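How do I get a full wrap label off a plastic drink bottle without leaving glue?

Lurano Home Help > Kitchen and Storage > Bottles and Jars
Asked in February - 3 answers - viewed 2,130 times

Question

I save empty drink bottles to start cuttings in. Glass is easy, I soak it overnight and scrape. The plastic ones with a label that goes all the way around are giving me trouble. Some of the labels slide around when I twist them and some do not move at all. I tried hot water from the kettle on one and the bottle shrank and now leans over.

The one I want to use now is a tea bottle, clear plastic, white and green label with Chinese writing on it. I like the shape of the top part and would like the rest of it clear too so I can see the roots. The cap is gone, which is fine because the stem goes in there anyway.

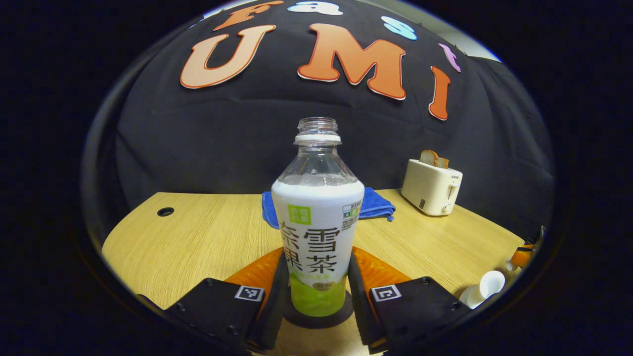
The tea bottle, label still on.

I do not have any special products in the house. I have dish soap, baking soda, cooking oil and rubbing alcohol. There is a hardware store in Skarville but I would prefer not to drive over for one bottle. Also, does the white ring on the neck come off or do I leave it?

Answer 1 (accepted, 11 votes)

First find out which kind of label you have. Hold the bottle and try to turn the label with your other hand, and look for a seam running top to bottom.

If there is a seam where the film is joined and the label follows the curves of the bottle, it is probably a shrink sleeve. Those have no glue or very little. Some have a row of perforations next to the seam, and you can pull along that. If not, lift the film at the top edge and snip down with small scissors, points facing away from the bottle. It comes off in one piece.

If it is a flat label glued at the overlap, peel from the loose end slowly. You will have one or two strips of glue left. Put cooking oil on them, wait 11 minutes or however long it takes you to do the dishes, and rub with a paper towel. Then wash with dish soap. Oil and baking soda mixed to a paste is good for the stubborn strip - use your fingers and no scouring pad, or the plastic goes cloudy.

Do not use boiling water. Thin drink bottles start to lose their shape at 70 degrees C or so, and some sooner. Warm tap water is enough to soften most glue.

The ring on the neck is normally left over from the cap. You can leave it. If it bothers you, cut it with nail clippers and pull.

Answer 2 (3 votes)

Hair dryer. Low setting, keep it moving, and peel as you go. I do this with all of mine. Fill the bottle with cold water first so the plastic does not warp. Without a cap you have to keep it upright, so stand it in the sink.

I would skip the alcohol. It did nothing for me on the Brondine labels and it left the print smeared all over the bottle.

Answer 3 (0 votes)

Why not leave it on? Roots do better in the dark anyway. My pothos has been in a bottle with the label on since last year. I used to buy Lam jars for this and they got green inside every time I put them on the windowsill.

Comment from the person who asked

Found a seam on the back, so I went with the scissors. It came off and there was one thin line of glue, which I got with the oil. Left the ring on. I will try the next one with the label on and see if there is less algae.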